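Hamidreza Esfahani runs remote teaching at Brodon, where operators steer an arm through shop tasks from a desk in the next room. The current set is called Pralska and covers moving bagged goods in and out of a shopping basket. It holds 292 demonstrations so far, 31 of them done by hand-guiding.

"Hand-guiding gives you clean paths," Esfahani said. "But your own arm ends up in the wrist view, and the policy learns from that. Remote control is slower and the views match what the robot gets later."

Soft packaging takes most of the operators' time. "A thin bag has no fixed shape. Two people will pick different folds, and both are right – so we record both."

New operators do 35 practice runs before anything is kept. Esfahani rejects runs with long pauses above the basket. "If you hesitate, the arm learns to hesitate. Release, back off, start over."

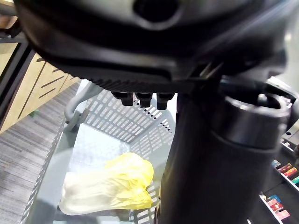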